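November 2018

Okay, shelves! I promised last time we'd finally get to open units, and I know half of you have one at home that has turned into a parking lot for mail (mine did, all through October, so no judgment from me).

Some things I want you to carry over from the Erham reading:

- **Empty squares are fine.** You don't have to fill every compartment, and please don't go out and buy things just to fill them.
- **Round against square.** A cube unit is all corners, so a pot, a vase or a canister does a lot of work in there.
- **One shiny thing at a time.** Gold is loud on white! Start with a single piece and live with it for a bit.
- **Fake plants count.** I used to be snobby about them and I've given up. Dust the leaves, and pick one with small flowers if the green looks flat.

For homework, take one unit, clear it, and put back 3 objects only. Sketch it before and after, and pencil sketches are great.
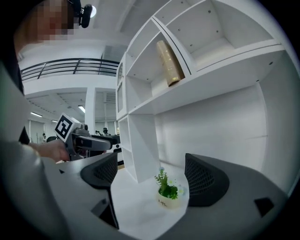
**Unit 18: Open Shelving**

Start with the little "Life" pot on the white table. Which compartment would you give it, and would you keep it near the gold container or well away? I'd go low and leave the gold piece up top, but I change my mind on this every term. Bring your sketch along and we'll argue it out before we start on the Siltero worksheet.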